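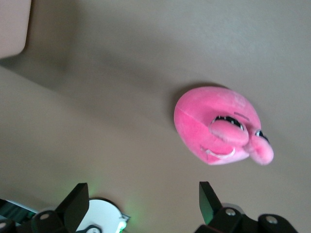 Yaqin Ren
Learning materials coordinator, Runora

Ticket: Omer count reminders show the wrong day after sunset
Product: Mivum (calendar and study companion)
Status: Open, waiting on vendor
Priority: Normal, and I'd like that looked at again

Opening report

Our families get an evening reminder from Mivum during the weeks between Pesach and Shavuot, with the day of the Omer, the blessing and a short teaching. A parent wrote to say her reminder gave the number for the day that had just ended. She had the sense to check it against the booklet on her fridge. I don't know how many others did.

For whoever picks this up: the count for a new day is said at night, because the day begins at night. If the reminder arrives after dark and tells people yesterday's number, they count the wrong day with a blessing. For many of our families that is a real problem, well beyond a typo. Someone who misses a full night and day of counting will, by the usual ruling, go on without the blessing for the rest of the period. I would rather our software didn't put people in that spot.

We have around 3,000 subscribers to the reminder list. One complaint in April does not mean one person affected.

First reply from vendor, summarized

Mivum support says the calendar data is correct and suggests the parent had the wrong time zone on her phone. They asked me to have her reinstall.

My response

She reinstalled. Same result. Her time zone was right the first time, and I said so in the original message.

I also doubt the claim that the data is correct. It may be correct in the table. What goes out to people is something else, and so far I've been sent a picture of the table.

What I tried

Set my own account to our city and left the reminder at its default, "nightfall." The message came at 8:54 p.m. and had the old day in the heading. The teaching underneath was for the new day. So the heading and the body disagree inside one message, which I find hard to blame on anyone's phone.

Changed the reminder to a fixed time, 10 p.m. Heading still old.

Changed it to 12:15 a.m. Heading correct.

That looks to me like the heading rolls over at midnight and the body rolls over at nightfall. I am not a programmer and may have the cause wrong, but I'd want to hear what else gives that pattern.

Tried the Hebrew-only layout. Heading wrong there too, so translation has nothing to do with it.

Tried the printed sheet you can export from the Sumelier add-on. The sheet is fine. Every night is labeled with the evening it starts, and I checked it line by line against the booklet through to the last night.

Second reply from vendor, summarized

They now agree the heading uses the civil date. They call this "expected behavior" and point to a setting named "Advance Hebrew date at sunset," off by default.

My response

I turned it on. Two things happened.

1. The heading came out right at 8:54 p.m. Good.

2. The weekly portion notice moved too, and now on Saturday night it skips ahead before the havdalah text has gone out. The havdalah message then arrives headed with next week's portion.

So the setting fixes one thing and moves another. I was told it was "safe to enable for all users." I'd like to know who tested it and on which night of the week, since a Tuesday would not have shown this.

There is also the gap between sunset and nightfall. The setting says sunset. Our reminder says nightfall. Someone opening the app in between sees the new number on the home screen while it's still possible to make up the old count without a blessing. A person who forgot last night and remembers at dusk needs to see yesterday's number at just that moment, with a note to ask their rabbi. I raised this and got a link to an article on how to change the font size.

Workaround in place

Setting left off for everyone. The heading has been removed from the evening template, so the day now appears only in the body, where it is right. A note went to subscribers asking them to count from the body text or from a printed calendar, and to bring any missed or mistaken night to their own rabbi. We are not answering those questions from the help desk.

Fan, the plug-in that posts the same text to our class pages, still pulls the old heading. I have switched it off until this is closed.

Still needed from Mivum

A separate rollover time for the Omer heading, tied to nightfall.
The Saturday night order put right: havdalah first, then the new portion.
A written answer on whether the Hanukkah reminder uses the same heading code. I suspect it does, and I would like to find out before winter.

Please don't close this ticket when Shavuot arrives and the messages stop. It was closed that way last year under a different title.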